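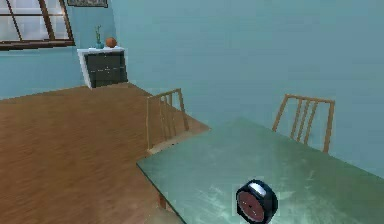

What Does a Central Bank Do All Day?

When I was nine, I asked my aunt why the government didn't just print a giant pile of money and give everybody some. She laughed and said, "Good question, ask your teacher." My teacher said, "Good question, ask your aunt." So I had to wait until I was a grown-up and had a job writing about money to find out. You only have to wait until the end of this page!

Let's start with a regular bank, the kind with a counter and a bowl of lollipops if you're lucky. You put your birthday money in, and the bank keeps track of how much is yours. It lends a lot of the money it holds to other people, who might want to buy a house or open a bakery. Those people pay the bank back, plus a bit extra. The extra is called interest.

Now, a central bank is a bank for banks. You can't walk in and open an account there (I tried once, and a very polite guard showed me back to the door). Most countries have one. In the United States it's called the Federal Reserve, and grown-ups call it "the Fed" for short.

So why not print a giant pile?

I'm going to make up an island for this one, and I'm calling it Hestby. Hestby has one bakery, run by Nadiia Lysenko, and every morning she bakes 1000 rolls. Each roll costs one shell, because shells are what they use for money over there.

One night the island council hands out so many new shells that everyone has twice as many as before. Hooray! Everybody runs to the bakery and wants to buy twice as many rolls. But Nadiia still has the same oven and the same two hands, and she still has 1000 rolls. People start saying, "I'll give you 2 shells for that one!" Pretty soon a roll costs 2 shells, and everyone is just as hungry as they were before, only with heavier pockets.

When prices all over a place keep going up like that, it's called inflation. A little bit of inflation is normal. Ask your grandparents what a candy bar used to cost and stand back, because you'll be there a while.

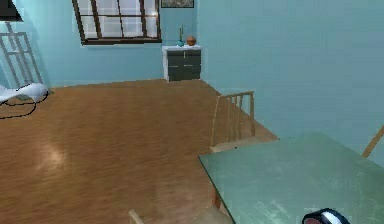
Too much inflation is a real headache, though. Say you've been saving up for a bike. If the price of the bike climbs faster than your savings do, you never catch up with it, and that's no fun at all.

How does a central bank slow things down?

Its favorite tool is the interest rate. Remember interest, the extra you pay when you borrow? The central bank can nudge it up or down for the whole country.

Back to Hestby. Higinio Serrano wants to borrow shells to buy a second fishing boat. If he has to pay back only a little extra, he'll probably say yes. Then he pays the boat builder, and the boat builder buys more rolls, and on it goes. If he has to pay back a lot extra, he might say, "You know what, my old boat is fine." He spends less, the boat builder spends less, and prices calm down a bit.

High rates can go too far the other way. If hardly anyone borrows or buys, shops get quiet and some people may lose their jobs. So the folks at the central bank have meetings (long ones, with lots of charts) and try to pick a rate that's somewhere in the middle. They don't always get it right. They're guessing about the future, the same as a weather forecaster is.

Some other jobs it has

A central bank also keeps a kind of savings stash called reserves. That can be gold, or money from other countries, and it comes in handy when the country needs to pay for things from far away.

It can lend to regular banks in an emergency, too. And many central banks are in charge of the paper money, so go find a dollar bill and look at the top. It says "Federal Reserve Note"!

Words to know

Interest: the extra you pay back when you borrow, or the extra you get when you save.
Inflation: when prices in general keep going up.
Reserves: gold or foreign money that a central bank keeps for when it's needed.

Try it at home

Pick 3 things your family buys a lot, like milk, bananas and cereal. Write down the prices now and stick the list on the fridge. Check again in March and see which ones have changed. My bananas stayed exactly the same last time, but the cereal went up and I'm still a little grumpy about it.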